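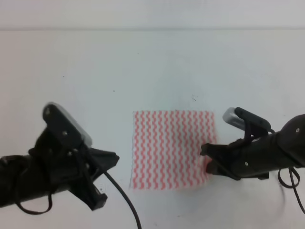

Fold it in half, then in half again, and you have four clean faces before you even reach for the tap, according to Harish Unnithan, who brought the trick to the Mikdale hall and got plenty of people nodding.

Search this site Enter keyword Go

Home News What's On Noticeboard Get in Touch

Folding fans fill the hall at Mikdale

9 March 2026

What a cheerful morning it was at the Mikdale hall, where the Byun Household Skills group ran its first session on looking after cleaning cloths! It sounds like a tiny subject (all right, it is a tiny subject), but 19 locals turned up and most of them stayed well past the finish.

The cloth of the day was the striped kind, white with wavy lines in a salmon-pink colour, and the first job was simply to get it flat and square on the table.

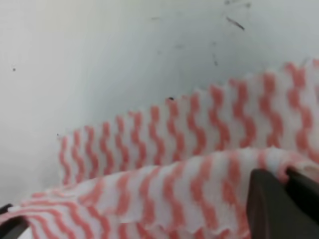 Gervasio Tapia led the session and kept it moving beautifully. He likes a cloth smoothed from the middle outwards, then folded edge to edge with the corners matched before anything gets pressed down. Go at it too quickly and the top layer creeps, so you end up with a lump in the middle and a pile that leans in the cupboard. His own favourite is a fold in thirds for the kitchen drawer, and there was a lively debate over whether thirds or quarters stack better. Quarters won the show of hands, 12 to 7.

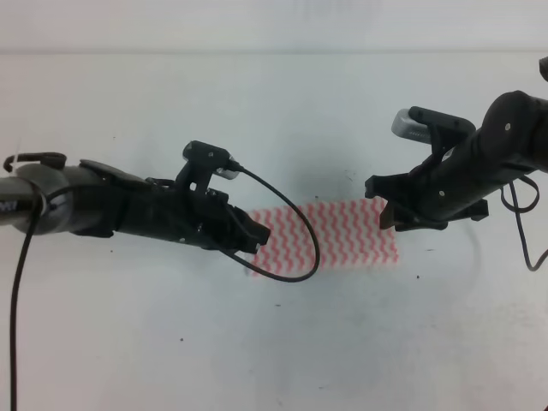 Next session

The group will be back in October with tea towels and fitted sheets, and we can't wait to see someone tame a fitted sheet in front of a crowd. Entry is a gold coin, and morning tea is included. Bring a cloth or two from home if you've got a favourite.
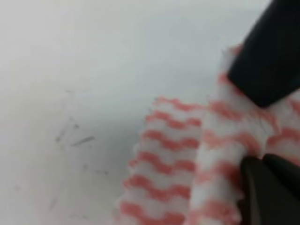
Names can go on the list at the Grosik Street library desk from the start of the month. Tables seat 3 each, so put your neighbours' names down with yours if you'd like to sit together.

Contact the newsroom | © Mikdale Community News | Back to top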